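Barkenora robotics bay, shared notebook
Wednesday, open day, first entry 8:40 a.m.

Doors at ten. Podside has promised us a party of visitors in the morning and a second one after lunch, and Dace has written a run sheet with times on it, which I admire as a work of fiction. The job for the public is bottle and cups: two arms, one white table, a green cup, a pink one and a blue one, and the clear bottle with the black Maxwell House cap. I argued for something more impressive. I was reminded that last August we tried something more impressive.

Settings before I forget them. Left arm on the slow profile. Right arm on the slower one, grip limit at 335 on our own scale, which has no units and which Burkatitz (the planner, for anyone reading this later) treats as a suggestion. Timeout at 1000 steps. Wrist view goes on the big monitor because visitors like to look down the fingers. On a clear bottle it is mostly glare and cap lettering, upside down.

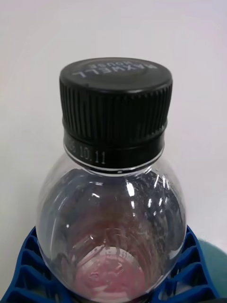 Vaida Lūse

9:25. Warm-up. I want it on record that the ribbed cap is the only part of that bottle the detector has any respect for. It finds the cap right away and then guesses at everything underneath, so the grasp height gets worked out down from the cap with a fixed offset. Somebody typed that offset in by hand. It may have been me. Leave it alone today.

Things to keep an eye on:
- cable slack at the left wrist when it goes down over a cup
- blue tape at the table corners, do not let children peel it
- the monitor falling asleep in the middle of a run
- Dalia's talk, which is scheduled for 11 minutes and has never once been 11 minutes

10:20. First group in. The opening question, as every year, was whether it can make coffee. I said it could hold the bottle. This was received politely. A man in the second row told us he had worked a paint line in 1981 with an arm the size of a cow, and that it never stopped to think. Ours stops to think a lot. I have started calling this "the planning phase" in a confident voice and people nod.

From where the visitors stand you get the whole table: left arm out over the green cup, pink and blue side by side at the back, and the fingers of the right arm open at the edge, waiting for instructions like the rest of us.
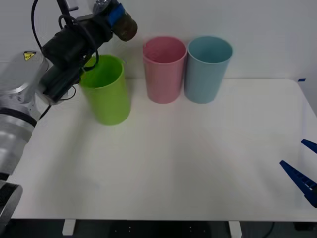
Baiba Adomaitis thinks we should stop narrating the pauses altogether. Her view, given at the coffee urn and at some length, is that people will happily watch a machine do nothing for half a minute provided no one apologizes for it, and that the moment one of us says "any second now" they start checking their phones. She also wants the slow profile dropped for the afternoon. I agreed to the first and pretended not to hear the second.

11:50. Between groups. Note for Citlali, who has the cup side of the code: "which cup is it in" is a far better question for a crowd than "did it pick it up." They will argue about it. Two kids had a whole system going. If we do this again I'd build the talk around the cups and let the bottle be incidental. The pink one is the best for it, tall enough to hide most of what goes in, with just the top to give it away. 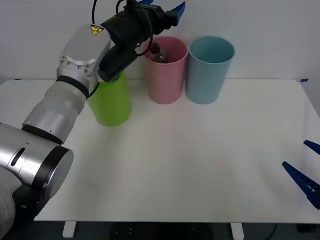 Cup station, left arm at the green cup, something brown in the pink one.

1:15. Lunch was sandwiches from Lobo across the road, and the good ones went to the visitors, as is right and proper. Used the quiet to go through the morning log. The planner threw the same warning over and over about a joint limit we are nowhere near. I've filtered it from the monitor and not from the log, so whoever opens the log on Monday, you're welcome.

Dace asked me to write down what I'd say if someone asks why it needs two arms. My answer so far is that one arm looks lonely. The proper answer has to do with handing things over, and with holding one thing still while the other arm works on it, and I gave that version to the first group and watched it sink without a ripple. What they wanted was the wrist view. They stood in front of that monitor with their heads tipped over, trying to read the cap, 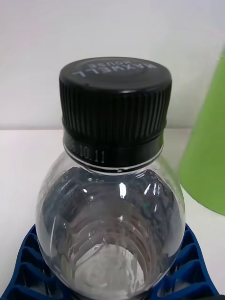 and when a girl near the front got as far as "Maxwell" the whole row congratulated her. So the wrist view stays up for the afternoon, and I've moved the joint plots, which I spent most of an evening making pretty, to the laptop in the corner.

2:05. Second group is early. Dalia is already talking. Offset untouched, grip limit still 335, tape still on the corners.

4:30. Done. Arms parked, power off at the wall, cups in the drawer under the bench. To do: a bigger stand for the monitor, the joint limit warning (Citlali?), and ask Podside whether next year's party could arrive at the time on the sheet. Dace wants the sheet back for her files. It has coffee on it.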